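# Gripper does not open fully after protective stop, anyone else?

**vriquelme**

Hello all. I write from the refurbishing workshop at Brovia, where we take old workstations apart before they go to resale. The arm removes memory, cards and the small parts, and a person does the rest.

Since March we have a problem which I cannot explain well. When the arm makes a protective stop while the gripper is closed, and we then press resume, the gripper opens only part of the way. The controller says "open". The fingers are still holding. Then the arm goes up to its safe height, and it takes the part with it, or it pulls on it until a second stop comes.

Two times it was a memory latch. One time it was a card, and the slot came partly off the board. This is cheap damage, but last week my colleague had his hand near the case when it happened, and for this reason I am asking now.

What I have checked:

- air is not involved, the gripper is electric
- the cable at the wrist has been changed
- firmware is the same as before March
- the log has 152 protective stops, and 5 of them ended in this way

Violeta Riquelme

**tin_snips**

5 out of 152 smells like a connector to me. Intermittent, only shows up after a jolt. You changed the wrist cable, but did you change the one inside the forearm?

**vriquelme**

No, only the outside one. I will look. But if it was a connector I would expect to see communication errors in the log, and there are none.

**sudheer_m**

I don't agree with the connector. We run the Lerkora cell software with a similar gripper and had the same thing. After a stop, the driver keeps the last command it sent, not the last position it measured. On resume it compares the new command with the old one. If your recovery routine had already sent "open" during the stop, the driver believes it is done and sends nothing, or sends only the rest of the move.

Look at the raw position value in the log. Ours was stuck at 535 when fully open should have been far past it.

Sudheer Menon

**loser_of_screws**

Can we talk about the hand first? Whatever the driver does, why was somebody reaching in while the arm was able to resume?

**vriquelme**

It is a fair question. The resume button is on the pendant, and the pendant was with a second person. He saw the stop, thought the area was free, and pressed. My colleague was freeing the latch with a plastic tool. He has no injury. We now have the rule that the person who reaches in holds the pendant.

**loser_of_screws**

A rule is the weak answer, sorry. Put an interlock on the guard door, so that opening it cancels the resume. I have seen "hold the pendant" last two weeks.

**tin_snips**

I think that is a bit hard on her. On a slow cell with low force the rule is all right for a few days while you order the switch. But yes, order the switch.

**vriquelme**

The switch is ordered. Sudheer, I looked, and you are right about the value. In four of the five cases it is exactly 535 after resume. The fifth I cannot read, because the log was overwritten after 2,000 lines.

We have now changed the routine so it reads the position and waits before the arm may go up. Today we are on a board where the processor and memory are already out.

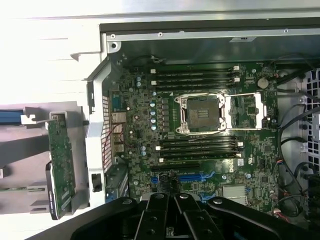 **amin_repairs**

Should the arm be allowed to lift at all if the gripper position cannot be read after a stop?

**sudheer_m**

Keep it where it is and call a person. A missing value should be handled the same as a closed gripper. Let them make the cell safe, free the part by hand, and home the gripper before anything moves.

**tin_snips**

I would still open the forearm and look at that connector. One unreadable case out of five bothers me.

**vriquelme**

I will do it when the cell is off for the door switch. I will also make the log longer and write here if the value comes back.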